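Speaker notes - Plain Walls, Quiet Rooms
Cultville Town Library, October, small room upstairs
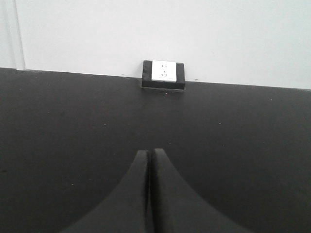 Photo: Margaux Sabatier

OPEN
Say hi, thank Margaux for the slides. Phones off. Talk is 40 min if I don't ramble, questions after.

Start with the Grokport story. Rented the apartment over the bakery, every wall white, lasted two weeks before I bought paint. Wrong paint. Three coats to hide it. Pause for laugh, move on if none.

WHY WHITE
Most people inherit it. Landlord white, builder white. Cheap, covers fast, easy to touch up. Fine reasons! Just know that's what they are.
White picks up whatever is near it - the lawn, the red rug, next door's siding. Ask who has had a wall go pink at sunset. Hands up.
North rooms go gray. Don't fight it with a colder white, go warmer. Say this twice, it's the thing people write down.

JARKER HOUSE
Keep this short, I always run over.
Old farmhouse, 855 square feet downstairs, owners wanted it "all one white". We tried it. Kitchen looked great, back hall looked like a dentist's.
Ended up with 2 whites, same trim all the way through. Cost them $700 in paint, would of been less if I'd tested first. Own up to that.

TESTING
Big samples. Poster board, 12 inches at the very least, two coats, leave a bare border.
Move it around. Morning, noon, lamps on.
Check it next to your darkest thing too - black shelf, dark floor, piano. Dark next to white makes both look stronger. People forget and then hate the wall.
Never off the little chip from the store. Never off a phone screen.

TRIM
Same white, shinier finish = easy win. Two whites that nearly match = looks like a mistake.
Correia question will come up (somebody always asks about the lime wash guy). Answer: lovely, slow, get a quote frist.

SKIP IF LATE
Ceilings. Primer rant.

END
Handout by the door, sample boards on the side table, please put them back in order. Questions til almost 8, then they lock up.
Mention the spring one - color in small bathrooms. Sign up sheet is with the handouts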